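Search this site Search by keyword Go

Denim on felt: a folding surface gallery

Text and layout: Illia Vasylenko
Filed under: Laundry, Surfaces, Folding
14 shares | 3 comments

This gallery belongs to the series on work surfaces for garment handling. Earlier pages dealt with knits and with shirts. Jeans are a separate problem. The cloth is heavy, the seams are several layers thick, and the garment keeps whatever shape it had when it was last put down. A T-shirt dropped on a table lies more or less flat. A pair of jeans dropped on a table makes a heap with four or five hard ridges in it, and each ridge has to be opened before a fold line will hold.

The surface is dark green. Green was kept from the knitwear page because indigo reads clearly against it and orange topstitching reads even better. Topstitching is the most useful landmark on a pair of jeans. It marks the pocket edges, the yoke and the seams, and it stays readable when the cloth around it is bunched. Anyone who sorts a lot of denim learns to look for the thread first and the outline second.

Notes on the surface

Felt has more grip than a bare tabletop. With a smooth top, a leg pulled from the hem drags the whole garment along with it. With felt, the seat tends to stay where it is and the leg straightens. The cost is lint. Dark felt collects pale fibers from the faded areas of the cloth, and it should be brushed before each session. A lint roller works but wears out the nap. A stiff clothes brush, used in one direction, is better.

Two felts were compared before the series began, one from Drevar and one from Silano. The Drevar sheet is thicker and lies flatter at the corners. The Silano sheet is cheaper and pills after a few weeks of denim. Neither should be washed hot.

Notes on the fold

The sequence used for all trousers in the series has 6 steps:

1. Lift by the waistband and let the legs hang.
2. Lower onto the surface, hems first.
3. Lay one leg over the other, back pockets out.
4. Smooth from the waist toward the hem.
5. Fold the hem up to the waist.
6. Fold once more, or in thirds for a narrow shelf.

Step 2 causes most of the trouble. If the waistband comes down too fast, the seat lands first and folds over on itself, and the crotch seam ends up in the middle of the stack. The remedy is to go back to step 1. Pulling at the seat from the side only moves the bunching into the thigh.

Step 4 is done with the flat of the hand. Creases that have faded along their raised edge will not smooth out completely. The fading follows an old fold in the cloth, and the cloth goes back to it. Pressing helps for a day or so. For storage it makes no difference.

Smaller sizes fold badly in thirds. The pocket layers take up too much of the total length, and the packet springs open. Two halves are enough.

Notes on storage

The shelf inserts come from Kozłowski and hold three folded pairs per slot. A fourth pair will go in, but the bottom one cannot then be removed without lifting the rest. Stack with the closed fold facing outward. The small label clips are Zestier, and they do not grip heavy denim at a seam, so clip them to the belt loop.

For those who asked about quantity: the clothing bank this routine was written for handles nearly 2,000 pairs between September and December. At that volume a fold that stays closed on the shelf matters more than a fold that looks neat.

Gallery

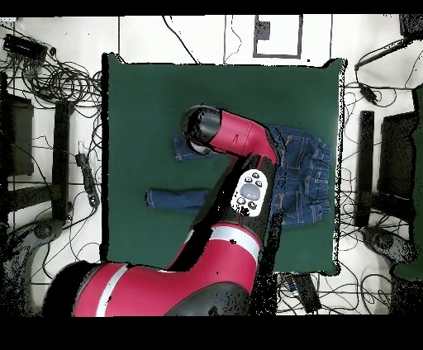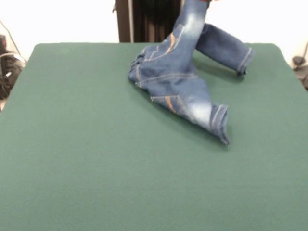 Both: blue denim jeans with orange-gold topstitching, on the green surface. First, the seat and stitched back pockets at the right, one leg out to the left. Second, the waist raised and the seat bunched on the felt, with pale fading along the creases.

3 comments | Share this gallery | Print

Related galleries
Knits on felt: sweaters and cardigans
Shirts, collar up and collar down
Towels in halves and thirds
Shelf inserts compared: 7 slot widths
Brushing and storing felt sheets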